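Two Grippers for the Bench

How a pair of hand tools with padded fingers came together in a shared workshop in Santhorpe

When I joined the shared workshop in Santhorpe, my plan was to repair a chair. I did not repair the chair. At the end of my first evening I saw a box of motor parts that another member wanted to give away, and by the end of the month I was drawing fingers for a gripper on the back of my membership papers.

The idea was simple to say. I wanted two grippers, one for each hand, that a person can hold like a tool and squeeze like a tool. If I can do a task with them, I can learn what a robot arm would need to do the same task with the same fingers. An arm is expensive, and a mistake with an arm is slow to repair. A mistake with a hand tool costs one evening and some plastic. In our workshop the second kind of mistake is more welcome.

My first pair had bare plastic fingers, and they were not good. A round handle turned between them as soon as I lifted it. I tried rubber bands, then a strip of bicycle tube, then a glue which I will not name and which is still on my trousers. Padding was the better answer. It gives a little when the fingers close, and a thin thing sinks into it and stays where it is. It also wrinkles and wears at the edges, so I now cut spare pads in advance and keep them in a tin.

For the tests I chose objects that people use every day. The one that taught me most was a clear holder with makeup brushes in it. A brush has a smooth handle and a soft head that you do not want to crush, and it never stands straight. It leans, and when there are two they lean against each other.

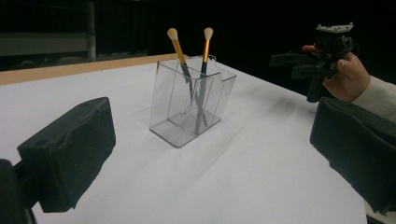
Two brushes in the clear holder, between the padded fingers. The second gripper waits at right.

Clear plastic was a bad choice on the first evening and a very good choice after that. On a white table the walls almost disappear, and my eyes had to search for the rim. I hit it many times. But when I look through the walls I can also follow the handle down to the bottom, and I can understand why a brush does not want to come out. Usually its lower end is behind the other one. With a metal cup I would only feel that something is stuck, and I would pull harder.

The mechanical part took most of the spring. The trigger pulls on a small linkage, and both fingers close at the same speed. This sounds like a detail, but in my second version one finger arrived before the other and pushed everything over. I printed 117 parts before I had two grippers that I was willing to show to other people. Many of those parts were the same bracket, moved by the thickness of a fingernail and printed again.

The screws and the bearings came from Janevski, a small shop near the canal in Lirnthorpe where they still sell such things from drawers. I paid 223 for everything in the first order, and I thought this was the whole budget of the project. It was the budget until June. My advice to any reader who wants to build a pair is to buy double the number of small bearings at the beginning. They roll under the cupboards, and the cupboards in Santhorpe are very heavy. 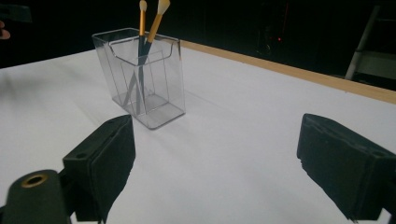

The distance between the fingers was a long discussion in our workshop. One member, who builds furniture, said that a tool should open only as much as the work needs. Another said that you never know the work in advance. I made the opening wide. With a wide opening I can come toward an object without touching its neighbors, but the trigger must travel farther, and after an hour my index finger is tired. In version 3 I moved the pivot closer to the palm, and it became more comfortable. My hands are small. A friend with larger hands tried the same handle and asked for more room behind the trigger, so there is now a second size in my drawings.

I also had to learn how to practice. In the beginning I changed the object every few minutes, from a brush to a spoon to a key, and I had the feeling of progress. After two weeks I could not say what was better and what was only luck. Then I started to keep a paper notebook. On each page I write the object, where it starts, where it must go, and what I changed in the gripper. It is boring to write and very useful to read in September, when you do not remember anything from April.

Thin objects that lie flat are the most difficult. The fingers are thick, and a pencil is not. If the pads do not come down to the table, they close above it and catch only air. If they come down too hard, the pencil is pressed against the surface and jumps away. I found that it is easier to come from the side, with the wrist a little turned, and to let the lower edge of the pad touch the table first.
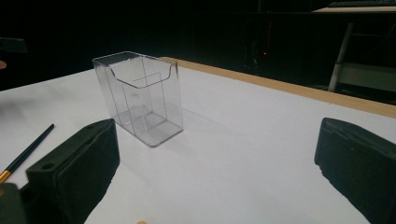

The holder with nothing standing in it, and a slender pencil lying on the table at left.

The front of the holder is lower than the back. I now use this difference on purpose. I bring the tip over the low side, tilt the handle until it meets the back wall, and then let it slide down. A person does this with bare fingers and does not think. With grippers I had to discover it again, slowly, and write it in the notebook like a recipe.

Two hands are a separate lesson. When one gripper holds something, the other wants to help, and often it helps too early. I knocked the holder over more often with the free hand than with the working hand. My rule is that the free gripper stays open and low, beside the holder, until the other one has finished its movement.

The cables also need attention. They come out of the underside of the handles and go down past the wrists, and in my first layout they pulled the tools toward the floor. I bought softer cable, a type sold under the name Roline, and left a loop near each wrist. The loop takes the pull, and the hand can turn freely. Please test this with your jacket on, if your workshop is cold like ours. A sleeve catches on things that a bare arm does not.
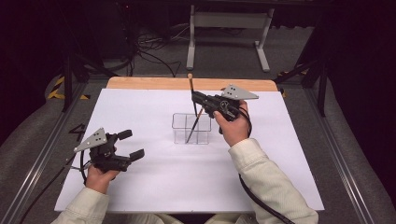

If you want to build a pair

Start with one gripper and use it for a month before you print the second. You will change the handle, and it is better to change it once.

Put the padding on last, and fix it so that you can remove it. I used glue on the first fingers and had to print them again when the pads were worn.

Choose a plain light surface for the table. Small dark parts are easy to find on it, and you will drop some.

Write down the trigger travel of every version. I forgot to do this for version 2, which had the lightest trigger of all, and I still cannot repeat it.

The workshop in Santhorpe is open to visitors in the evening from seven. The grippers hang on the wall beside the drill press, and you may try them if you put them back with the cables rolled. The chair is there too, under the stairs, with three legs.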